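Last updated: December

Dye notebook, madder again

Second go at the madder bath, and I'm much happier with this one! Used 300 g of the ground root from Prollow for 400 g of wool (the Bruviden yarn, the slightly scratchy one), and left it soaking overnight before any heat went near it. Last time I rushed and got a sad sort of brick brown, so this time I sat by the pot with the thermometer and a flask of tea and fussed over it like a pudding.

Kept it under 60 for the first bit, then it crept up while I was on the phone. Doesn't seem to have hurt. Six skeins in, all mordanted with alum, and I put a pinch of chalk in the water as our tap is so soft. Skein 122 took up the most colour, a proper warm orange-red, and the rest are a shade paler (I think I crowded the pot, must use the big one next time).

Still to do: rinse again, label the lot, and save the leftover bath for a peachy second dip. If anybody's using the small scales, please put them back on the shelf by the sink!

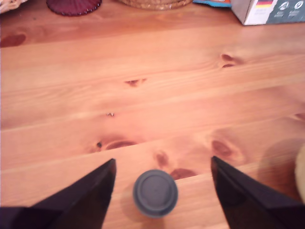 Second dip can go in tomorrow at nine, with the lid off and the spare cotton tied in loosely so it doesn't felt up against the wool.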